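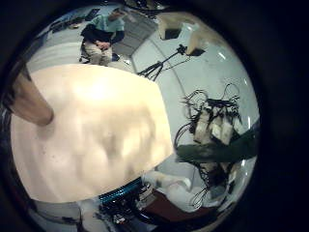 The Mirwood rules are a set of shop-floor practices for people working near robot arms that carry multi-fingered hands. First written down at Virkelport, later picked up by the Ullow site with small changes. They cover seating, cables, wrist cameras and who may start a motion. Not a legal standard, no certificate. The best known part is the seated observer rule: anyone not running the arm sits down, stays seated while the drives are on, and keeps hands out of the work area. Hands clasped in the lap, as with the person in the light green shirt on the dark chair, is the posture most sites teach, though the text only says "hands at rest".

History
Drafted by Annunziata Colombo, then safety lead at Virkelport. First version ran to 22 clauses, a lot of them about floor tape. Cut to 14 in the revision of March 17, 2020, which is the one still in use. Ullow adopted it in December of that year.

Cable rules
Clause 5 deals with loose cable. Loops near a moving joint have to be tied back or routed so the arm can go through its full range without pulling on them. Bench wiring is checked before power-up, and again after any change of hand or finger. Clause 6 adds that spare parts left on the bench count as obstacles and must be entered in the cell log. This one is widely ignored.

Wrist cameras
A camera at the wrist may not be used as the only means of checking that the area is clear. The fingers can block much of the view when curled, and people show up small or at the rim. A second line of sight is required, either a fixed camera or a person with a stop button. Speed with the wrist view alone is limited to 200 mm per second, and only for set up work.

Stop and restart
2 people needed for a restart after a stop. One checks the cell, the other releases the drives. Verbal call first, then the log entry. Ullow allows the log entry to be made afterwords, Virkelport does not.

Criticism
Zúñiga, a supplier of robot hands, has called the seating rule too strict for teaching work, where the operator often needs to stand. Colombo replied that operators were never covered by it. The wording of clause 2 is still unclear on this.

See also
Lockout procedure
Robot cell layout
Teach mode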